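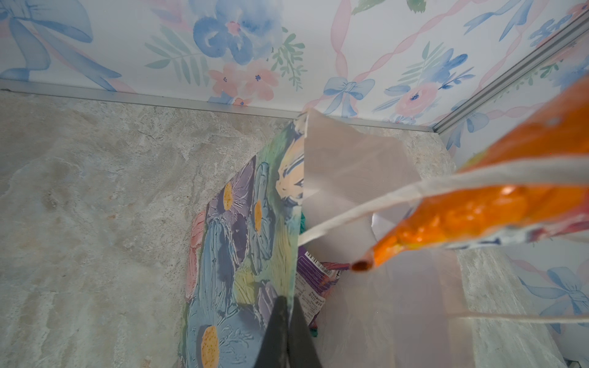 Zostine Twin bench cell, review unit, firmware 22. Supplied by Gundari on a 29-day loan with the Prarnum task pack for light packing.

The cell has two arms, each with a wrist camera and a parallel gripper, bolted to an aluminium rail across the front. Setup took one morning. Most of that went on calibrating the wrist cameras, and the manual gives the steps in the wrong order: home both arms before opening the camera page.

I ran the gift bag task over 400 times with wrapped sweets. Paper bags are a fair test, as the sides give when a finger leans on them and the handles get in the way of the drop. Picking by the crimped top seal was reliable. Small glossy packets were worse, and the default grip force had to be lowered for them. The noise level is acceptable in an office.

Cable routing is the weak point. The hose on the right arm stands well out from the links, so allow clearance on that side.

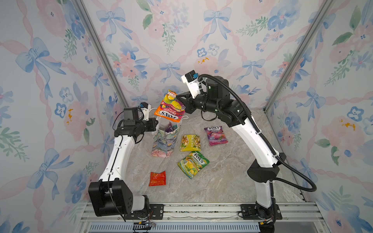 Marjorie Rowbotham writes that her unit dropped small packets at the default force too, and that softer finger pads from Bellamy cured most of it. She would still like a force setting for each item, which the Prarnum pack lacks.

I have not tried the pads. The loan unit goes back with the standard ones fitted.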